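Accept cookies to keep reading sample chapters. Manage preferences

Chapter 13
Folding Knits

By Mwanahawa Lyimo and Zihan Peng

Chapter 12 dealt with sorting and drying. By the end of it you should have clean clothes in piles by type. This chapter takes up the first of those piles, the knits, and starts with the most common garment in it, the T-shirt.

A knit fabric is made of loops. The loops let it stretch, and they also let it shift while you handle it. A woven dress shirt holds a crease where you put it. A T-shirt drifts. The sleeves curl under, the hem rolls, and a fold that looked straight when you made it can be crooked by the time you make the next one. Most of the method in this chapter is about keeping the fabric still and flat between steps.

13.1 The work surface

Fold on a table if you can. A bed gives under your hands, and the shirt sinks into it and picks up new wrinkles. The table should be at least as deep as the shirt is long, with clear space on both sides for your forearms. Hip height suits most people.

Covering the table is a matter of choice. A plain, smooth cover in a color that contrasts with the laundry makes the edges of the garment easy to follow. Pale clothes show up well against a dark cover such as the black one in Figure 13-1, where the light green cloth has been brought down to several layers.

Figure 13-1. Folded cloth on a covered table 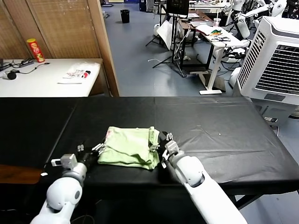 What should I do if the table cover slides while I fold?

Tuck the cover under the tabletop on the two long sides and clip it, or change to a cover with a rubber backing. A damp dishcloth laid flat underneath will also hold it, but take it out when you finish so the table does not mark.

Before the first fold, wipe the surface with a dry hand. Lint and crumbs move from the table to the clothes very easily. Keep food, pens, and drinks on a second table. A marker with its cap off has ruined more shirts in our classes than any washing machine.

13.2 The rectangle fold

The rectangle fold is the base for every other fold in this chapter. The steps are as follows.

1. Lay the shirt face down with the collar away from you.
2. Smooth it from the center out to the side seams with flat hands.
3. Fold one side in toward the middle. Turn the sleeve back so that it lies inside the outline.
4. Do the same on the other side.
5. Bring the hem up toward the collar, in halves or in thirds.

Step 2 is the one students skip. Any wrinkle left in the body at that point is carried into each layer above it. Smooth again after steps 3 and 4.

The collar needs separate attention. It is thicker than the body of the shirt, and the shoulder fabric beside it tends to stand up. In Figure 13-2 the shirt is a rough rectangle with wrinkles still across the surface, and a folded part of the shoulder sticks up near the top center. Press down a raised area like this with the flat of your hand and pull lightly toward the side folds.

Figure 13-2. T-shirt in a rough rectangle
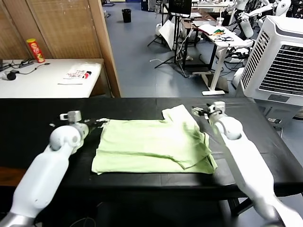 Does a T-shirt have to be ironed before it is folded?

Most cotton T-shirts can be folded without ironing if they are taken from the dryer or line promptly and smoothed by hand. Iron only the ones with set creases, and let them cool flat before you fold them.

13.3 Width and storage

Choose the finished width from the shelf or drawer, and use the same width for the whole pile. Measure the inside of the drawer, allow a little for the runners, and divide by the number of rows you want. A strip of cardboard cut to that width makes a good guide. Lay it down the center of the shirt under the collar, fold the sides over it, and slide it out before bringing up the hem.

Exercise 13-A asks you to fold 16 shirts to one width. Work at an even pace, and do not refold until the whole pile is done.

80 shares | 16 comments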